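Nimri 서랍 열기 데이터셋 읽어보기

안녕하세요! Nimri는 Gokthorpe 로봇 동아리에서 저희 조가 한 학기 동안 만든 시뮬레이션 데이터 모음이에요. 원래는 Stovumar 대회 연습용으로 조금만 만들 생각이었는데, 하다 보니 욕심이 나서 결국 이렇게 카드까지 쓰고 있네요. 처음 쓰는 데이터 카드라 두서가 없어도 이해해 주세요 ㅎㅎ

버전: 첫 공개판 (2021년 8월 7일)
에피소드: 모두 463개, 그중 학습용 283개
에피소드 길이: 최대 500스텝
카메라: 3대 (방 전체를 내려다보는 시점 2대, 그리퍼 근접 시점 1대)
작업: 로봇 팔로 수납장 서랍 열기
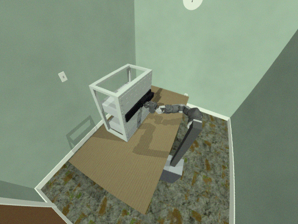
저희가 제일 오래 붙잡고 있던 건 작업 정의였어요. "서랍을 연다"가 말은 쉬운데 어디까지 열려야 성공인지 조원마다 생각이 다르더라고요. 한참 얘기한 끝에 서랍이 움직인 거리만 보고 판정하기로 했고, 손잡이를 잡았는지 밀었는지는 따지지 않아요. 검은 가로 막대가 수납장 앞면을 길게 가로지르고 있어서 그리퍼가 어디에 닿느냐에 따라 접근 방식이 꽤 달라지거든요. 그래서 접촉 위치도 에피소드마다 따로 적어 두었어요. 벽시계나 전등 스위치 같은 배경 소품은 작업과 상관없으니 마음 편히 무시하셔도 됩니다!

폴더는 에피소드 번호별로 나뉘어 있고, 안에 영상, 관절 각도, 그리퍼 명령, 성공 여부가 들어 있어요. 불러오는 코드는 Arow라는 작은 도구로 묶어 두었는데, 제가 급하게 짠 거라 변수 이름이 좀 부끄럽습니다. 경로에 한글이 있으면 가끔 오류가 나니까 영문 폴더에 풀어 주세요.

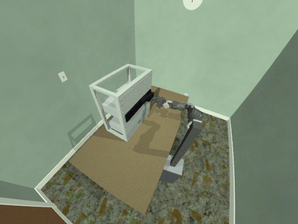

실패한 에피소드도 들어 있나요?
네, 빼지 않고 전부 넣었어요. 성공 여부 값이 0인 것만 걸러내면 성공한 것만 쓸 수 있고, 저희는 오히려 실패한 쪽을 보면서 보상 함수를 많이 고쳤어요.

알려진 문제도 적어 둘게요. 근접 시점은 그리퍼 부품이 화면을 크게 차지하는 순간이 있어요. 이럴 때는 근접 영상만으로 학습시키면 성능이 뚝 떨어져서, 저희는 위에서 내려다보는 영상을 꼭 같이 넣었습니다.
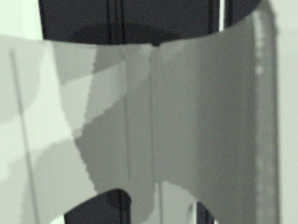
그리고 두 영상의 시작 시점이 한 스텝씩 어긋난 에피소드가 몇 개 있어요. Arow로 불러오면 자동으로 맞춰지지만 직접 읽으실 분은 타임스탬프를 한 번 확인해 주세요. 9월에 고친 판을 올릴 예정이고, 그때 서랍 마찰값을 바꾼 에피소드도 추가하려고 해요.

수업이나 동아리 활동에는 자유롭게 쓰셔도 됩니다. 결과물에 Nimri라는 이름만 적어 주세요. 버그를 발견하시면 저장소 이슈에 에피소드 번호랑 같이 남겨 주시고요, 시험 기간에는 답이 좀 늦을 수 있어요!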